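April 5, 2021

Long day at the shop, and my wrists know it! We spent most of it on the hand grippers, which we've been calling Kamico since the first sketch. The pads on mine finally close evenly.
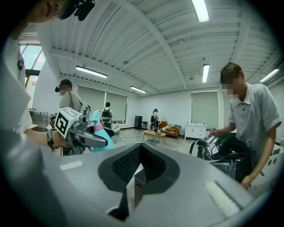
Anyway, the little raised dots are staying. I printed 17 versions of those pads at home in black and I'm not doing an 18th. The spring is still too stiff for my liking, so tomorrow I'll try the softer one from Costigan (50 cents, big spender). Spray bottles next, teal and pink ones.

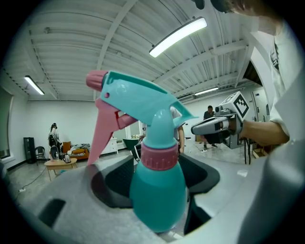

Sekau wrote back tonight that the spring is fine and I should shorten the lever by 2 mm first. Hmm. I'll try both.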